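Chapter 7
Learning to Pick from a Cluttered Box

In this chapter
Why clutter is hard
Collecting demonstrations by hand
The Pludbridge trials and what they showed
Exercises

If you worked your way through Chapter 6, you now have a gripper that can close on a single block sitting politely in the middle of a table, and I hope you took a moment to enjoy it! Most of us remember our first clean grasp very fondly. Now we have to spoil things a little, because the objects in a real home are hardly ever alone. They lean on each other, they slide under each other, and the one you want is usually wedged beside something shiny.

The method we will follow comes from the Primcombe study, which asked a very plain question: if people show a robot how to pick things out of a crowded box, how many showings does it need? The team collected 2,000 demonstrations using hand-held grippers, each with a camera mounted on the tool, so that the view recorded during teaching would be close to the view the robot has later on (we will come back to that word "close" in Section 7.3, since a good deal hides inside it).

The boxes were packed with the sort of small things that pile up in any drawer. A round tin is a lovely object to learn on, with its curved sides and its shiny rim, and it asks the fingers to meet it squarely across the middle or not at all.
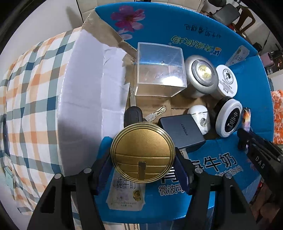 A policy trained on the full set was then tried on 168 picks at the Pludbridge lab, using 12 objects it had met before. The same policy was later run on the Trirel arm, with 2 changes to the wrist mount, and the results dipped more than anyone had hoped. Harries, the older planning program we met in February's edition of the lab notes, makes a useful comparison, and you will run both side by side in Exercise 7.4.

Before you go on, please reread the part of Section 6.2 on finger width. We will lean on it almost at once.

7.1 What makes a grasp crowded?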